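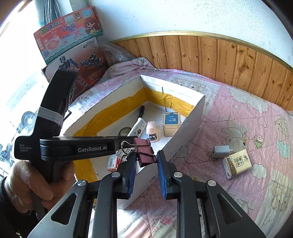 Binder clip on the end of the arm, blue jaws underneath.

Sat 21 June

Budget day. I wanted to have the equipment list done by lunch and it is now past nine in the evening and I have most of it, so I will write down where things stand before I lose track.

The handheld grippers come first. I have been going back and forth on whether to buy one more complete unit or spend the same money on wear parts for what we have. Pascual Paredes thinks parts. He sent me a long message on Thursday saying that the pads are what wears out, and that a third unit will just have the same pads on it. He is probably right. On the other hand, if one unit is out for repair, two people cannot work at the same time, and that cost us most of a week in April.

I asked Orkau for a price on a spare set of jaw pads with fasteners. They want 59 for a set, plus shipping. Van Leeuwen has a set for 56 but will not say when it ships. The difference is small enough that I would rather have the date. I put down four sets from Orkau. That is 236 before shipping.

Then the bigger item. Gillunus has a refurbished wrist mount and controller listed at 599. The total I can spend this quarter is 800. If I take the mount and the four sets of pads I am at 835, which is over. With three sets it is 776, and that leaves 24 for shipping on everything. I doubt that is enough. With two sets it is 717 and I can stop worrying about it. I wrote two sets in pencil.

I also started a list of the small things, because they never get into the budget and then I pay for them out of my own pocket. Yellow tape for the trays. White cardboard trays, the low kind, which bend at the corners after a while. Binder clips. Markers. Elastic bands, the gray ones, which I go through faster than anything else. A stapler is fine for now. I have decided small things get their own line of 40 and that is the end of it. It means the mount and two sets of pads come to 757 with the small things in, and 43 is left for shipping. That works on paper.

Mieke Wuyts called in the afternoon. She wanted to know if I had thought about renting the mount from Sitgate instead of buying. I had, a little. They rent by the month and want a deposit, and I have not seen the deposit in writing. If we only need the mount through the end of summer, renting could come out cheaper. If we need it into the winter it will not. I do not know which it is. She doesn't either. She said she would look at the work plan tomorrow and tell me how many months she thinks we need, and I said I would hold the order until then.

She also asked about a proper table. I have been putting the tray on the bed, on the pink quilt, and it does the job, but the surface is soft and I am bent over it. A folding table is not expensive. It does take up floor, and the toy boxes are already stacked against the wall by the window. I did not put a table on the list. Maybe next quarter.

Things to do before I send anything:

Ask Gillunus if the 599 includes the cable.
Ask Orkau for the shipping cost on two sets and on three.
Get the Sitgate deposit in writing.
Wait for Mieke's number of months.

Pascual wants a copy of the list too. I will send it to him after Mieke answers, so he only has to read it once.

Ate late, leftover soup. My wrist is sore from holding the grip upright. Windows open tonight, it is still warm out.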